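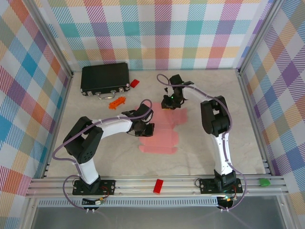 Robots at work: who does what?

Two arms, one bench. They bolt onto a metal rail and each one has a gripper on the end, a bit like a finger and thumb. Purple cables run along them. And there's pink stuff on the bench to be handled, plus a few bits and bobs.

Soft things are hard for robots! A brick stays brick-shaped. A sheet bends, slides, folds up when you didn't want it to. You've had years of practice with your own hands so you don't notice.

So what happens at a workplace when arms like these come in?

Take Coroso, a packing shop in Plundirmont. They wrap and box toys for other companies. Before the arms, 4 people stood at the folding table all day. Fold, tuck, next one. Fold, tuck, next one. Some 200 sheets before lunch. Sore wrists, sore backs, pretty boring.

Now 2 people look after that table. The other 2 moved over to checking and mending, wich meant going back to class for a while. One liked it. One didn't much, and asked to go part time.

New jobs that turned up
Showing the arm a fold, over and over
Checking the cables every morning
Sorting out the odd ones the arm gets wrong
Stopping everything when something looks off

Jobs that got smaller
Folding by hand
Carrying full trays to the next table

Getting close

A gripper has to come in really near to do its job. Up close a small crease at a corner is a big deal — pinch in the wrong spot and the whole thing goes skew. People feel that with their fingertips. Lots of robots mostly have to look, so they get a camera down near the gripper.

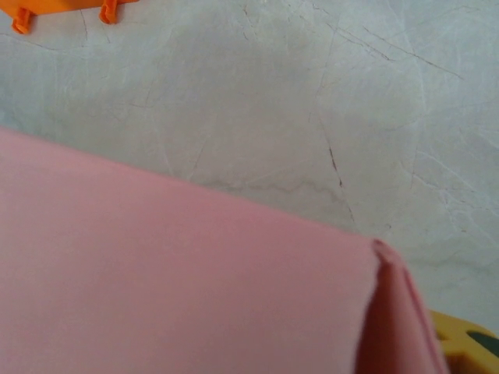

Bayram wrote in to say that the arms at Flisura, the bakery supply place, are slower than the old crew but don't mind starting at 5 in the morning, and that the workers there still do all the fancy boxes themselves becuase customers can tell. The thing missed most is the chatting. Fewer people at the table, less to laugh about.

Good point about the chatting. Work is also where you see your mates, and a machine changes that too.

Words to know
Gripper: the part that grabs
Rail: the bar the arms are fixed to
Automation: a machine doing a job by itself, or most of it

Ask a grown-up: has a machine changed your job? What do you do now instead?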